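The Long Wait for a Robot That Can Tidy Up

By Irina Husar
July
143 shares | 28 comments

Ask people what they want from a robot and most of them will tell you about a chore. They want the dishwasher emptied, the socks paired, the toys off the floor. Ask the owner of a small factory and the answer is much the same. The parts come in mixed up, and somebody has to take them out and put them where they belong.

Machines have been welding and painting for decades. Picking things out of a bin has been much harder.

Hằng Hoàng has worked on the problem for 15 years, first at Manzano, which built packing lines, and now at Kindus, where she runs a small group that studies grasping. She says visitors often expect her to talk about speed or strength. She talks about corners.

"If a block is out in the open, we can get it almost every time," she said. "Push the same block up against a wall and now one of your fingers has nowhere to go. A person would just tip it up with a fingernail. We had to work for months on the fingernail."

Blocks are a common way to test this sort of thing. They are cheap, they don't break, and it is easy to see whether the job got done. They also land at every angle, and they lean on and block each other the way real parts do. 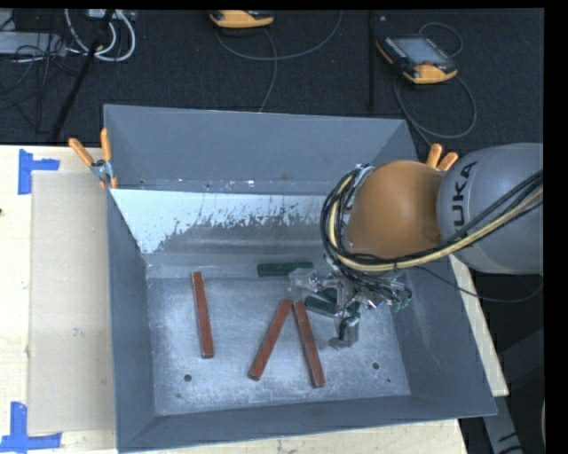 Red and green blocks in a metal bin, with a KUKA arm and its gripper over the right side.

A shiny bin makes the job harder. Bare metal throws light back at a camera, and a bright patch can wash out an edge the software is looking for. Some shops paint their bins or line them with something dull. Hoàng's group has tried both and prefers to leave the metal alone, on the grounds that most customers will.

Then there is the question of what to pick first. People do this without thinking. They take whatever is on top or nearest and work down. A robot needs a rule or a lot of practice, and the newer systems get theirs from practice. They try a grasp, record whether it held, and try again. Kindus ran one such trial for nearly 28 days before the success rate stopped climbing.

The results have started to show up on shop floors. Skesell, a maker of door hardware, put in a picking cell last year to feed hinges to a packing table. Its plant manager told me the cell handles 8 different parts without trouble. A ninth, a thin curved plate that likes to nest inside its neighbors, still goes to a person.

Homes are further off. A factory can decide what goes in the bin and where the bin sits. A kitchen drawer has a whisk in it, two rubber bands and a takeout menu. Farus, which has been working on a tidying machine for the home, has moved its launch back twice and no longer gives a date.

Hoàng doesn't expect one in her own house soon. Her children are old enough to put away their own things, she said, and their success rate is lower than the robot's.

She does think the shop work will spread quickly. The arms are cheaper than when she started, and the setup that once took her team a season can now be done in a couple of weeks. Her next project is bags, which change shape as soon as you touch them. She has asked for two years.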